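Clolero kitchen demos: README

Hi! This folder holds a set of kitchen demonstrations I recorded by driving a simulated arm by hand, start to finish, with a controller in one hand and a cup of coffee in the other (well, nearby). If you want to train something on it, great. If you only want to see how I set up teleoperation so you can copy the parts that work, also great, skip down to "How I drive it".

Last updated 2 November 2018.
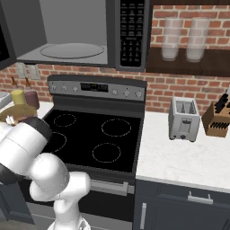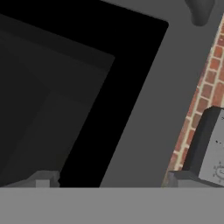

Two views from the simulated kitchen: the arm with a bread-like item in its fingers near the range, and a close look past the open gripper fingers.

What's in here

There are 146 demonstrations, all recorded in the same brick-walled kitchen, all driven by me. Of those, 111 are ones I'd call clean, meaning the item ended up where I wanted it and I didn't let go of it on the way. The rest are in a separate folder called rough. I kept them on purpose! I drop things, I bump the counter, I reach for something and change my mind halfway. If you're working on recovery behavior you may like the rough folder more than the clean one, and if you're doing plain imitation you probably want to leave it alone at first.

Most of the tasks are small pick and place jobs: get a food item off a counter, carry it, put it down somewhere else in the kitchen. A few involve the microwave door. Those took me forever and I'm a little proud of them.

Folders

clean: the good runs, one file per run
rough: drops, bumps, second thoughts
notes: one text file per run, written right after I finished it
splits: my train and test lists, in case you want to compare with me
tools: the playback script and the little converter

Each run file has the joint positions, the gripper command, the gripper position as the simulator reports it, my raw controller input, and rendered views from a camera out in the room and one riding on the hand. The gripper command and the gripper position are not the same thing, please don't mix them up. The command jumps the instant I squeeze the trigger and the fingers take a moment to catch up. I trained on the wrong one for most of October and could not work out why my policy kept letting go early.

How I drive it

I use the Oveck controller, one hand, with the arm following my wrist. Moving my hand moves the gripper, the trigger closes it, and there's a clutch button under my thumb. Hold the clutch and the arm freezes while I bring my hand back to a comfortable spot. You will see these pauses in the data as short flat stretches. I left them in. The playback script has a flag, skip_clutch, that cuts them out if they bother you, and for most training runs I'd turn it on.

I tried driving it from the keyboard before that and it was miserable. Every motion came out in straight little steps, one axis at a time, and the policy I trained on it moved exactly like somebody playing an old arcade crane game. There are no keyboard runs in this release.

While driving I keep both views up side by side. The room view is for the big travel moves, so I don't swing the elbow into the cabinets, and then I switch my eyes over to the hand view for the last bit before the grasp. The hand view is tricky until you get used to it. The gripper body fills the bottom of the picture and whatever you're hovering over can look huge and tilted, so it takes some practice to know which way is left. My advice is to spend an evening just touching things with the fingers before you record anything.

A habit that helped a lot: slow down before the grasp, then wait a beat with the fingers closed before lifting. When I rushed it, the flat items slid. Flat, thin food is the hardest category in the set by a long way, and if your policy does well on everything else and badly there, join the club.

About the notes files

Every run has a note. Some are one word ("fine"). Some are a paragraph of grumbling. I wrote them for myself, so the spelling is what it is. The first line always says what I was trying to do, in plain English, and you can use that line as the instruction if you're training with language. I wouldn't feed the rest of it to anything.

Playing a run back

Install the simulator build called Jostau first, then point the playback script at any file in clean or rough. It resets the kitchen to the stored starting state and replays the joint positions. Replaying my controller input instead is possible (use the flag raw_input), but small timing differences add up and by the end of a long run the arm may be a finger's width off. For a grasp that's plenty to miss. Stick with joint positions unless you're testing the controller itself.

If the playback window opens black, resize it once. I don't know why this works.

Things to know before you train

One driver, and I'm right-handed. I nearly always come at an item from the same side, and your policy will pick that up whether you like it or not.

The kitchen's layout is fixed. Item positions change between runs, the range and counters and shelf don't. So please don't read success here as success in some other kitchen, and certainly not on a real arm. I haven't tried any of this on hardware.

My own baseline, plain behavior cloning on the clean runs with both views, finished 47 out of 70 test starts. I'm sure you can beat it. Training on the room view alone did worse, and the failures were nearly all at the moment of the grasp.

Speed varies a lot too. My early runs are slow and careful, the later ones are quicker, and the file numbers follow the order I recorded them in, so don't split by number or you'll be testing on a different driving style than you trained on. My split lists are already shuffled.

Converter

The tools folder has a converter to the Kalinowski episode layout, which a couple of people asked for. It handles everything except the raw controller input, which gets dropped. It's slow on the hand view, so go make lunch.

Using it

Free for research and teaching. If you fix a label or find a run in clean that belongs in rough, send me the file name and I'll move it in the next update. More microwave door runs are next on my list, once my thumb forgives me for the last batch.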